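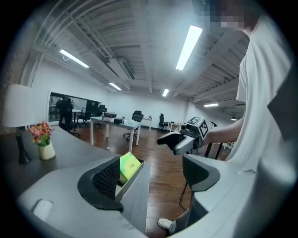

Cómo grabar demostraciones con dos pinzas de mano

Guía interna de captura, revisión 4
Responsable: Dalia Ķēniņš

Este procedimiento cubre la grabación de demostraciones bimanuales con pinzas de mano en oficina. Se da por hecho que el firmware está actualizado y que el operador ha pasado la sesión de formación. La calibración intrínseca de las cámaras se trata en otra página.

1. Antes de empezar

Cargue las dos pinzas por completo. Con menos de un tercio de batería el reloj interno empieza a derivar y los flujos izquierdo y derecho dejan de alinearse.

Revise las almohadillas de los dedos. La malla debe estar entera y sin restos de adhesivo. Si una almohadilla se ha cambiado, anote el cambio en el registro de sesión; la fricción de una malla nueva es distinta y los episodios conviene poder separarlos después.

Limpie los marcadores fiduciales con un paño seco. No use alcohol: levanta la tinta negra en las esquinas y el detector pierde primero las caras laterales del cubo.

2. Preparar la sala

Encienda toda la iluminación del techo y déjela fija durante la sesión completa. Una lámpara de mesa puede formar parte del decorado, encendida o apagada, pero no debe cambiar de estado a mitad de un episodio.

Deje el mobiliario como esté. El modelo necesita fondos con sillas, mesas auxiliares, plantas y tabiques de cristal – una sala vacía produce políticas que fallan en cuanto aparece una impresora. Los reflejos en el cristal son aceptables siempre que el marcador no se vea duplicado.

Si hay otras personas en la sala o en la contigua, deben haber firmado el consentimiento. Las caras se difuminan en el servidor de Lastutach antes de que los datos lleguen a anotación, pero el difuminado no sustituye a la firma.

3. Mapear el espacio

Cada sesión empieza con un recorrido de mapeo. Sostenga una pinza a la altura del pecho, camine despacio por la zona de trabajo y termine en el punto de partida. Evite los giros bruscos y no apunte a una pared blanca lisa durante más de dos segundos. Si el programa indica «mapa insuficiente», repita el recorrido completo; no continúe sobre un mapa parcial.

El recorrido se repite también si alguien mueve una mesa. Mover una silla no obliga a repetirlo.

4. Grabar los episodios

a) Coloque los objetos según la hoja de tareas. La posición inicial varía en cada episodio, dentro del área indicada.

b) Sitúe ambas pinzas de modo que cada cámara vea el marcador de la otra. Espere el pitido.

c) Ejecute la tarea a velocidad constante. Cierre los dedos solo cuando el objeto esté entre las dos almohadillas. En cajas de cartón fino, deténgase al notar contacto; si la caja se deforma, el episodio se marca como «agarre excesivo».

d) Mantenga las pinzas quietas un segundo antes de detener la grabación.

La duración máxima es de 72 segundos. Los episodios más largos se truncan en la importación y quedan inutilizables para entrenamiento.

Los fallos se conservan. Si el objeto se cae y puede recogerse sin cambiar de postura, recójalo y siga: las recuperaciones se etiquetan aparte y tienen su propio peso en el muestreo. Si hay que agacharse, detenga la grabación y descarte el episodio.

5. Cuántos episodios

Para una tarea nueva, 200 episodios por operador y por sala. Para una variante de una tarea existente (otro objeto, misma secuencia) bastan 300 en total, repartidos entre todos los operadores. Al menos dos operadores por tarea; con uno solo, la política copia su altura y su manera de entrar por el lado derecho. Tarek Hajji lleva el reparto de salas.

6. Subida y revisión

Conecte las pinzas a la estación y lance la importación en Multel. El sistema comprueba la sincronización, la pérdida de seguimiento y la apertura de los dedos. Se rechaza todo episodio con más de 900 ms de seguimiento perdido de forma continua.

Los rechazos por seguimiento suelen tener tres causas: marcador tapado por el antebrazo, pinza demasiado cerca de la mesa o mapa desactualizado. Si se rechaza más de uno de cada diez episodios, pare y avise a Gebhard Moser antes de seguir grabando.

No borre la memoria de las pinzas hasta que Multel muestre el estado «verificado». El estado «recibido» no es suficiente.

Cambios en esta revisión: se baja la duración máxima, se añade la regla sobre recuperaciones y se retira el guante del operador, que tapaba el gatillo en manos pequeñas.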